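How to Run a Casino Night at Home (Play Money Only!)

I have hosted a casino night for my friends every August for years now, and I still get giddy when the chips come out of the cupboard. It's such a cheerful way to spend an evening, and you don't need to know much about cards to put one on. If you can count to 21 and shuffle without dropping the deck, you're most of the way there!

What you'll need

Two packs of cards (three is better, as one always ends up with a sticky corner), a big box of chips, a small roulette wheel if you can borrow one, and a table people can reach across. My chips came second-hand from a shop in Fendden, and there are 300 in the box, enough for nine players with a decent float left for the bank.

Give everybody the same starting stack. I like simple values: white is 1, red is 5, green is 25. Write them on a card and prop it up where the players can see it, or you'll be answering the same question until midnight. And do keep real money out of it. The law on private gaming varies from place to place, and people are far braver (and much funnier) when they're betting pretend money.

Setting up the blackjack table

Start with blackjack. It's quick to learn and nobody is left sitting out for long. The dealer stands on the straight side of the table with the players in a loose curve opposite. Put the chip tray directly in front of the dealer, the discard pile to the dealer's right and the shuffled cards to the left.

Lighting makes a huge difference to the mood. Turn the main lights down, then put a lamp low down near the dealer so the cards are easy to read. Try it from every chair before your guests arrive and move it if there's glare.

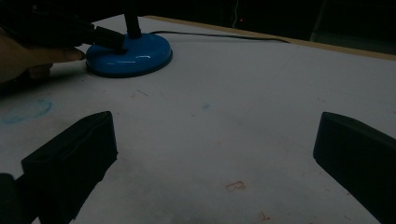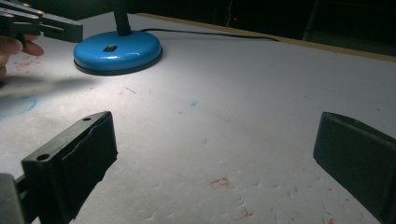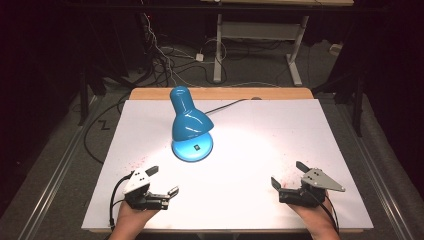

A blue lamp base on a white surface.

Dealing your first hand

1. Ask everyone to place a bet before any cards come out. Our limit is 25 a hand for the first hour.

2. Deal one card face up to each player, working from your left, then one face up to yourself.

3. Go round again with a second card each. Your own second card goes face down.

4. Ask each player in turn whether they want another card. A tap on the table means yes, a wave of the hand means no. People love doing the signals!

5. Anyone who goes over 21 is out, and you take their bet straight away.

6. Turn over your hidden card. Keep drawing until you reach 17 or more, then stop.

7. Pay the winners. Normal wins are paid evens, and an ace with a ten or picture card on the first two cards gets 3 to 2.

If a player ties with you, they keep their bet and nothing else happens.

Adding a tournament

Misaki Yokoyama got me into this when we shared a house in Kalcombe, and now I wouldn't do it any other way. Play for a set time, swap dealers every 20 minutes, and count up at the end. Our record is 1280, set by a man who had never played before and kept asking what the queen was worth.

Call out the last three hands so people can go wild with whatever they've got left. That's always the loudest bit of the night.

For prizes, keep it silly. We've had a tin of biscuits, a plastic trophy and a cactus. The cactus has been won twice by the same person, who brings it back each August, and it has grown quite a lot.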